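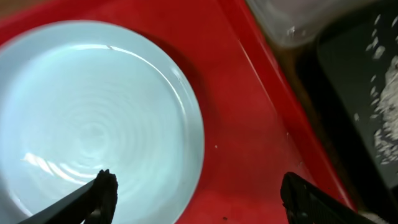
Feken Red Serving Tray

Rectangular plastic tray with rounded corners and a raised lip. The color is a bright, solid red. Sold by Dullatance singly or in packs of 7 for cafes and school lunchrooms.

Item no. 564
Material: plastic
Color: red
Pack sizes: single, 7
Carton: 14

The lip goes all the way around and keeps crumbs and small spills on the tray until you get to the sink. One large dinner plate sits well on it with some space left beside the rim. For a full place setting, order two trays per person or look at the larger Atthorpe tray.

Light crumbs show up on the red, and most customers like that for wiping down. Use a damp cloth and a little dish soap. Skip scouring pads, which dull the surface.
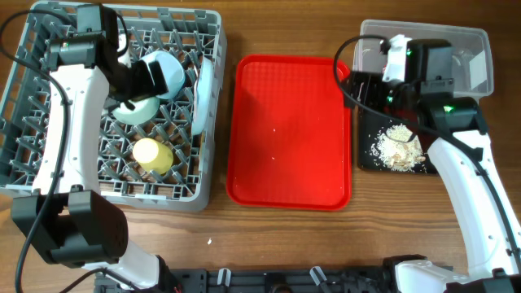 Empty trays can stay on the table while dishes go into the rack. The gray rack in the Feken range has diamond-shaped pegs that hold plates on edge, and it takes cups and bowls too. It is sold separately, as are the Kamolrat plates and bowls in pale blue, mint green and pale yellow.

Trays ship flat in a plain carton. Orders of more than 40 trays go out from our second warehouse and take a few extra days. The next delivery of red is due in July.

Bulk prices: ask for Prapai Onsri
Returns and damaged items: Dae-han Yeon

Related items
Feken dish rack, gray
Clear storage bin with lid
Black board, rectangular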